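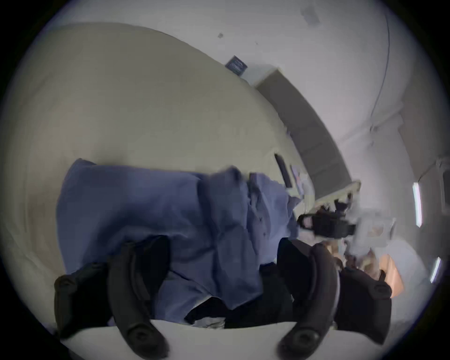 Figure 3. Blue garment held between the fingers of the hand-held gripper, with a darker layer of fabric beneath it.

4.2 Double grasps

The supplier of the Selau controller states that its grasp check will catch any pick in which a second item is lifted with the first. We doubt this. In 400 picks logged at the Urik ward, the check raised an alarm on 3 double grasps and passed the rest as clean. The check relies on finger gap alone, and a thin layer lying under a bunched one changes the gap very little. Dark cloth against dark fingers (Figure 3) is also hard for the overhead model to separate, a weakness the Gruvureo trials mention only in a footnote.

Two of the missed cases matter for safety. In both, the arm went on to its full lifting speed while the lower item was still caught on the bed, and the stop came from the force limit on the wrist. Sitompul treats such stops as proof that the system is safe. We read them as late detections. Raising the force limit in June cut the number of stops, but we found no evidence that it cut the number of double grasps.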